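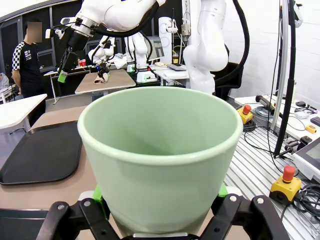

Notes > Metals > Foundry additions

Sieve cuts and what the bag says

I buy ferrosilicon inoculant in small lots for the cupola and the induction furnace, and for most of this year I have been sieving every bag before it goes on the shelf. The supplier's sheet for the Lappalainen grade says 0.2 to 0.7 mm. The one from Judton says the same. They do not pour the same.

The Judton material carries more dust. On a 200 g sample, 38 g went through the bottom screen. Fines that small oxidize on top of the ladle and never get into the iron, so the real addition is lower than what you weighed out. In February I had a run of thin brackets come out with chilled edges, hard enough to skate a file, and I spent two weeks blaming the carbon.

My procedure now:

Split the bag with a riffle, not a scoop. Scooping from the top gives you the coarse end.
Dry the sample before screening. Damp fines stick to the larger grains and ride along.
Shake for ten minutes, weigh each pan, write it on the bag.

If the undersize is high I screen the whole bag and keep the dust for the charge, where it still counts as silicon. Irja Ojala at Tirnen does it the other way and raises the addition rate to make up for it. That works on her larger ladles. On mine the slag gets sticky.

Fade is a separate problem. I have seven minutes from addition to last mold -- less if the ladle was cold -- and no grain size fixes a slow pour.

Next I want to try the barium-bearing grade from Dondalmont, if they will sell less than a pallet.

Filed under: ferroalloys, gray iron, sieving

3 comments

Kirsten Lavoie
What screen are you using at the bottom? We see blinding on the 0.2 after a few bags.

Jarmo Lindqvist
Same one, 0.2. I brush it from the underside between samples.

Anong Phuthong
Check the aluminum on the Judton cert too. Ours moved between lots and we got pinholes.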